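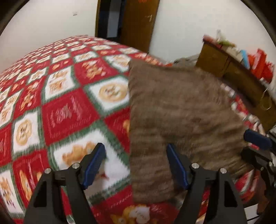

December, after lunch

Textiles bench again, and I'm glad of it, the metal side has been so noisy all week. Got out the big plush blanket, the red and white checkered one with the gingerbread figures and the fuzzy dark green bands between the squares (Arne Hinrichs wants one for his sofa, he has told me so twice now!). Laid the brown cloth flat over the right half, so the left edge of it runs nearly straight down the middle and the gingerbread side stays in view.

The cloth wrinkles more toward the bottom than at the top. They're shallow, running sideways, and I left them alone for now. There is also a small reddish-brown spot to the right of the middle. Carola, do you know if that was on it when the Postport parcel came? I couldn't find it in the notes, and I went back as far as sheet 506.

Still to do: smooth the cloth by hand, fold it in thirds, then the blanket, and put both on shelf 80 before the Viveck things need the bench.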